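Kitchen Textiles > Towels

Nillalero Striped Towel, Item 586 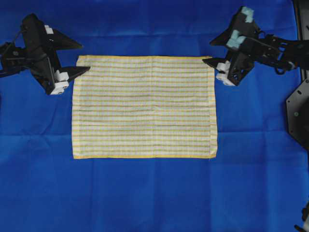

Rectangular towel from Dovent for hand drying and light kitchen use. Stripes run the full width in pale yellow and muted olive green on a cream ground, with a bright yellow hem along the bottom edge. Wash at 30 C with like colors -- no bleach, no softener for the first 5 washes. Expect slight puckering until pressed. Trim loose threads at the hem; do not pull. Sold in packs of 4.

Last updated: Oct 11, 2025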